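4.2 Glove wear and the paperwork around it

The second theme concerns the gap between how gloves are issued and how they are worn. Both sites, the Prusholm packing plant and the smaller Samdale depot, have a written rule that hand protection is to be put on at the start of a shift and taken off at the end of it. The rule is laminated and hangs near the time clock, where it is read mostly by visiting researchers.

Our log holds 1,376 entries in which a worker put on, removed or swapped a glove. Few of these line up with the start or end of a shift. People took gloves off to peel labels, to answer phones, to scratch, and to sign the form confirming that they were wearing gloves. The form was redesigned during our stay at Prusholm. The new version asks for two signatures.

Comfort came up in nearly every interview, but workers did not mean by it what the supply catalog means. The catalog grades comfort on a scale from 1 to 9 and is generous with its nines. Workers talked about whether they could feel the edge of a carton flap, and about how often they had to stop and pull a fingertip straight. Textured gloves (Figure 4) were praised for grip and blamed for almost everything else.
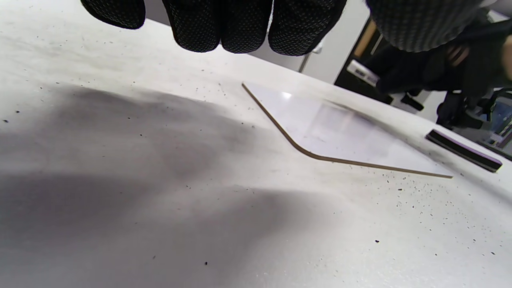 Figure 4. Fingertips of a black glove with a raised-dot surface, over a white tabletop.

Managers at both sites took glove removal as a problem of attitude and answered it with training. The Cedmont module, which all new hires complete, spends four slides on the history of hand injury and none on labels. We sat through it twice. Workers who had finished the module removed their gloves as often as those still waiting for a place on it, though they could explain more fully why they shouldn't.

This fits what we found earlier at Urquijo with ear protection – a rule written for a whole shift, applied to work that comes in short pieces. The cheapest remedy anyone suggested to us was a label with a bigger tab. It was passed to purchasing in November and, as far as we know, is still there.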